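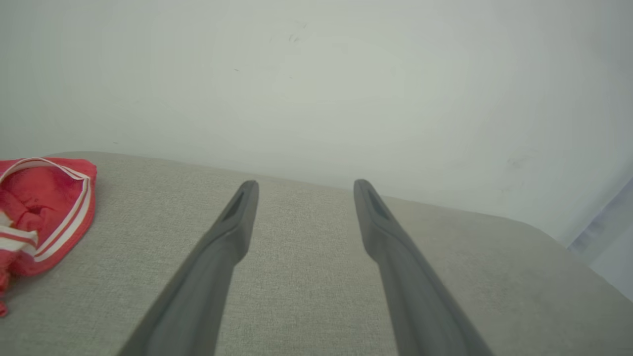

A reader in Porkham objects to the usual advice that pale upholstery should be scrubbed at the first mark, writing that two years of scrubbing did more harm to her sofa than any spill. The complaint has some basis. Woven covers in light grey show abrasion early, and a flattened patch reflects light differently from the cloth beside it.

Dye transfer is the commoner fault. Red clothing left bunched on a pale seat is a typical source, particularly if it is damp or has not been washed before. Mulico, which re-covers domestic seating, logged 187 marked covers up to February; 45 were put down to garments.

The firm's method is plain. Vacuum along the weave with a soft brush head. Blot with a white cloth and cool water, working inwards from the edge of the mark. Leave for 16 minutes, blot dry and repeat no more than 3 times. Test any cleaner first on the underside of a cushion.

Fixed covers need more care than loose ones, as water can carry dye into the padding. Dakance sells its loose covers with a spare square of cloth for testing. Owners of older sofas can cut a piece from the hem allowance.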